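Doscientas veintitrés demostraciones y una mesa blanca

Rozália Oláh dirige la recogida de datos de manipulación en Drokavora. Su equipo graba demostraciones teleoperadas para entrenar políticas de agarre por imitación. La conversación tuvo lugar un viernes, entre dos turnos de grabación.

Oláh insiste en que el volumen no es la variable principal. «El objetivo de esta campaña son 3000 episodios, pero un episodio mal segmentado perjudica más que uno ausente», explica. De la última tanda se aceptaron 223. Los descartes se deben sobre todo a pausas del operador: «Si duda dos segundos antes de cerrar los dedos, el modelo aprende la duda».

El fondo se mantiene neutro y los objetos cambian de posición entre episodios. Se combinan rígidos y deformables, opacos y transparentes.

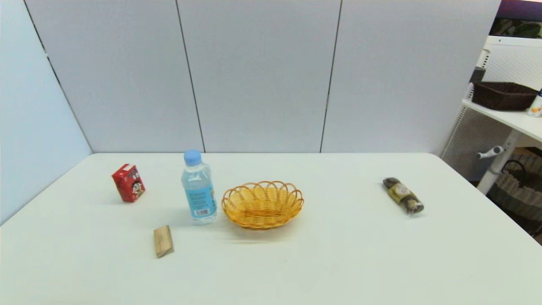 Mesa de grabación con cartón de bebida, botella de agua, bloque de madera, cesta y un paquete de dulces.

«La botella transparente es el caso difícil para la profundidad», señala Oláh. «El bloque lo es por otra razón: queda muy poca altura para los dedos y el error vertical admisible es mínimo». Cada tarea se formula en una sola frase, por ejemplo, llevar el paquete a la cesta, y esa frase se guarda como etiqueta del episodio.

Hiu-tung Wan, responsable de anotación, revisa las grabaciones con Zulden, la herramienta interna de segmentación. Marca el inicio de la aproximación, el contacto, el levantamiento y la suelta. «El contacto se decide con la cámara de muñeca. Desde la cabeza, la propia mano tapa el objeto en el momento que interesa», indica.

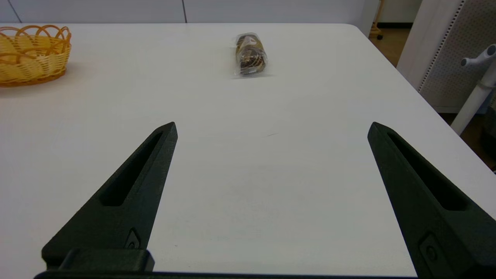
La vista cercana plantea sus propios problemas. Los envoltorios de plástico producen reflejos que varían con el ángulo de la muñeca, y Wan prefiere conservarlos sin corrección. «Filtrarlos en el entrenamiento obliga a filtrarlos también en ejecución, y ahí no hay margen de latencia», afirma.

Sobre la sincronización, Oláh reconoce que la primera versión del registro desplazaba las cámaras 2 fotogramas respecto a las articulaciones. El fallo se corrigió en septiembre y obligó a repetir seis tareas completas. El próximo cambio afecta a los operadores, que rotarán de tarea cada hora para que el estilo de una sola persona no domine el conjunto.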